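Forums > Manipulation Software > Perception and Planning

stoltlow_dan
Our policy keeps reaching for the dark inside of the trash bin as if it were a solid lid. I trained on 613 demos in Mirkden and I'm fairly sure (well, hopeful!) that it's a perception problem and the planner is fine. 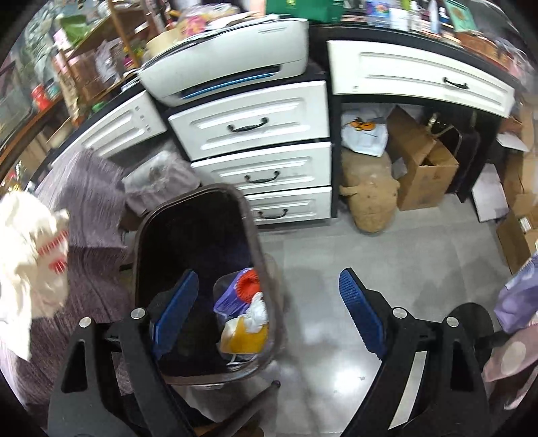
What action horizon are you running? I use 16 steps and execute eight before replanning.

Hala El Fassi
Oh, I had this exact headache last April, you have my sympathy! Try random brightness and crop first, and be generous with it.

vieira_k
I'd disagree, kindly. Check your camera-to-pose latency before you touch augmentation. Ours was off by 4 samples and it looked just like this.

stoltlow_dan
Fair enough, I'll log the latency tonight and post the plot.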